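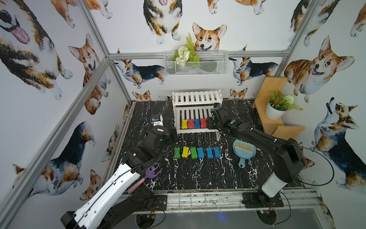

Can you hang wallpaper straight over old woodchip? You can if you put lining paper up first, but the bumps will probably show through anything thin.

Home > Forums > Decorating > Walls & Ceilings
Filed under: wallpaper, prep, rented & first homes

flultberg_jen
Asking for the box room. It's woodchip on all four walls, painted over more times than I can face counting, and I've already bought the paper (four rolls of Valtonen, silly repeating animal print, I love it). I started picking at a corner on Monday and a lump of plaster came away with it. Do I carry on or cover it up??

tealeaf1342
Cover it. 1,000 grade lining paper wouldn't be enough though, get the thickest they'll sell you and hang it sideways.

Wouter Stevens
Sorry, I don't agree with that at all. Strip it. I lined over woodchip in our hall and by December the seams had lifted and I had to do the whole lot again, swearing. Hire a steamer, score it well, take your time. If the plaster's blown it's blown, and you'd want to know.

tealeaf1342
Mine's been up 10 years Wouter! Did you size the wall first?

Wouter Stevens
I did not, no. Still say strip it.

flultberg_jen
Ha, ok. I've got some Traterar paste in the shed, is that any good for lining paper or is it only for the light stuff?

mossy_pete
Read the tub, they do two kinds. I'd go halfway: skim the worst wall, line the other three. And with a repeat like that buy a spare roll now from the same batch, I ran short once and the new one was a different cream. Florkow matched it for me in the end but it took weeks.

flultberg_jen
Ooh good point, ordering another roll tonight. Steamer's booked for the bad wall, will see how the rest looks after that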